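Início > Casa e arrumação > Louça

A louça branca, outra vez (e a bacia que resolveu a minha vida)

6 de agosto de 2025
por Roxana Escobar

Este site usa cookies para melhorar a sua navegação. Ao continuar, você concorda com a nossa política de privacidade. Aceitar | Configurar

Pois então, a mudança de armário que eu venho prometendo desde novembro finalmente andou. Quem lê isto aqui há mais tempo sabe que a minha cozinha tem um único armário alto que presta, e que dentro dele moravam juntos os pratos, as tigelas, duas formas de pudim, um saco de sacos e uma panela de fondue que usei uma vez. Abrir a porta era um ato de coragem.

Decidi começar pela louça branca porque é a que usamos todo dia. Comprei quase tudo avulso, ao longo dos anos, numa lojinha da Arboleda, sempre da linha mais simples, naquele branco que combina com qualquer outro branco (mentira, não combina, mas de longe ninguém repara). As tigelas rasas de borda ondulada são as minhas preferidas. Servem para sopa, para salada, para o arroz-doce da minha mãe e até para deixar a chave do carro quando chego cansada. A Roxana Sánchez, minha xará e vizinha de porta, diz que são tigelas de restaurante de praia. Ela fala isso como crítica e eu recebo como elogio!

O método, se é que merece o nome, foi tirar tudo do armário e ir colocando em bacias grandes de plástico, daquelas brancas, parrudas, que a gente usa para lavar roupa de molho ou gelar bebida em churrasco. Já tentei com caixa de papelão e a caixa abriu no fundo no meio do corredor. Perdi uma travessa e um pouco da dignidade. A bacia aguenta peso, tem borda boa de segurar e depois vai direto para debaixo da torneira se precisar. Um detalhe que aprendi apanhando: pilha baixa, sempre. Seis tigelas já está de bom tamanho para mim. Acima disso a pilha começa a ter vontade própria.

Outra coisa que mudou foi a ordem. Antes eu embalava "por categoria", toda metida, copos com copos, pratos com pratos, e na hora de guardar precisava abrir tudo para conseguir pôr uma mesa. Agora junto o que sai junto: pratos e tigelas na mesma bacia, cada um na sua pilha, com um espacinho para enfiar a mão. É esse espacinho que faz diferença — sem ele você puxa uma tigela e vem o prato do lado de brinde. 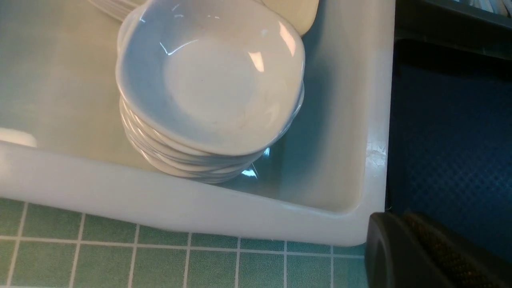
Dá para empilhar tigela esmaltada sem nada entre uma e outra?

Depende do tempo que ela vai ficar parada e do quanto vai sacudir. Do armário para a mesa da sala, eu empilho direto e pronto. Se vai para o carro ou para meses de depósito, ponho uma folha de papel de seda ou um guardanapo dobrado entre as peças, principalmente quando a base de baixo não é esmaltada, porque aquele anel áspero risca o fundo da tigela seguinte.

Voltando ao armário. Com tudo fora, passei um pano com vinagre nas prateleiras e descobri que a de baixo estava torta. Torta mesmo, de uma ervilha rolar sozinha até o canto (sei disso pela ervilha). Comprei uns suportes novos da Zundton, paguei uns 100 reais com parafuso e tudo, e passei a tarde inteira de joelhos com a chave na mão. Ficou reta. Ou quase, a ervilha agora demora mais.

Forrei as prateleiras com aquele tapetinho emborrachado que vende em rolo, o Wokuletti, que eu tinha guardado numa gaveta esperando o dia certo. Recomendo cortar com tesoura grande e medir duas vezes, coisa que eu não fiz, e por isso a prateleira do meio tem um remendo no fundo. Com as tigelas em cima não aparece.

A distribuição nova ficou assim: pratos rasos na altura do peito, que são pesados e eu não tenho mais idade para levantar pilha acima da cabeça. As tigelas ao lado, do lado da mão direita. Travessas em pé, num organizador de arame da Rusau que era para ser de pastas de escritório e que ficou perfeito! As formas de pudim subiram para o último andar. A panela de fondue foi para a casa da xará, que jura que vai usar no inverno. Vamos ver.

Quanto às bacias, fiquei com pena de devolver para a área de serviço. Uma delas vai morar no alto do armário, vazia, para quando vier gente almoçar: a louça suja sai da mesa toda de uma vez, sem aquele desfile de ida e volta com dois pratos em cada mão. Minha avó fazia exatamente isso, com bacia de alumínio, e eu achava feio quando era menina.

Falta a parte dos copos, que é outro capítulo e outro nível de bagunça. Tenho copo de requeijão que já devia votar. Se alguém tiver uma ideia boa para guardar taça em armário baixo, sem pendurar, escreve aí nos comentários — pendurar eu já tentei e bati a testa.

Quer receber os próximos posts no seu e-mail? Assine a newsletter. É grátis e você pode cancelar quando quiser.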